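Feltach Campus Survey Text Set

Data card, version 2

Summary

Feltach is a set of short written answers from college students about reporting sexual assault, seeking help, and stepping in as a bystander. The answers were collected through an anonymous web form and coded by hand. The set is meant for people who study how students describe barriers to getting support, and for campus offices that want to compare their own survey wording with ours.

The set contains no detailed accounts of assaults. The form did not ask for them, and answers that gave one anyway were removed before coding.

Maintainers

Ryota Oda (coding guide, releases)
Lutz Ruppert (form, storage, access requests)

Contents

answers.csv: one row per answer, 432 rows
codes.csv: one row per code assigned to an answer
guide.txt: the coding guide, with definitions and borderline cases
form.txt: full wording of the form, including the consent page
changes.txt: differences between versions

Fields in answers.csv

answer_id: random string, not linked to order of arrival
prompt: 1, 2 or 3, matching form.txt
text: the answer after redaction
year: year of study as given by the student, or blank
housing: on campus, off campus, or blank
redacted: 1 if any words were replaced, otherwise 0

Gender was asked but is not released. With year and housing present, some groups became small enough that a student might be recognized by a classmate. The same applies to field of study.

Prompts

1. If a friend told you they had been sexually assaulted, what would you do first?
2. What might stop a student from telling the college about an assault?
3. What do you know about the support services on your campus?

All prompts were optional. Students could close the form at any point, and unfinished forms were deleted from the server after 24 hours. A page listing a crisis line and the local counseling office was shown before the first prompt and again at the end.

Collection

The form was open in July and was sent out by the student health office at Pruston, which passed the link to enrolled students by email. There was no payment. The form did not record network addresses. Students had to confirm that they were 18 or older.

Because people chose whether to answer, the set can't be used to estimate how common assault is, or how many students would report one. It shows how those who answered put things into words.

Coding

Two coders read each answer separately using guide.txt. An answer may carry several codes. The most used codes for prompt 2 are fear of not being believed, self-blame, alcohol involved, knowing the other person, and not knowing where to go. Coders disagreed on at least one code for 60 answers. These were settled in discussion, and both original codings are kept in codes.csv under coder_a and coder_b.

The code "alcohol involved" marks that the writer mentions drinking as a reason someone might stay silent. It says nothing about whether the writer sees drinking as an excuse or as blame. Version 1 mixed these up, and results from that version should be run again.

Redaction

Names of people, dorms, clubs, teams and courses were replaced with a bracketed label such as [PERSON] or [BUILDING]. Redaction was done by hand after a first pass with the Hayashi word list. The list missed nicknames and shortened building names, and these make up most of the manual changes.

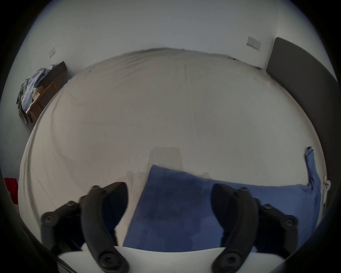
Text was otherwise left alone. Spelling errors, slang and missing punctuation are as typed. Answers that were blank after redaction were dropped.

Known problems

Line breaks inside the text field are stored as a vertical bar. Convert them before counting sentences.
In version 1 the housing field used "commuter" for off campus. Old scripts that test for this value will return nothing.
Prompt 3 was reworded in the first days of the form. Both wordings are in form.txt, but the rows do not show which one the student saw.

Access

The coding guide and form are open to anyone. The two csv files are shared on request through Gidance, after a short statement of purpose and proof of ethics review. Requests to match rows with other campus data will be refused. Do not post full answers in public, including in slides. Short quotes are allowed if the redaction labels are kept.

A student who wants an answer withdrawn can write to Lutz Ruppert with the code shown on the last page of the form. Withdrawn rows are removed in the next release.

Last updated 20 August 2019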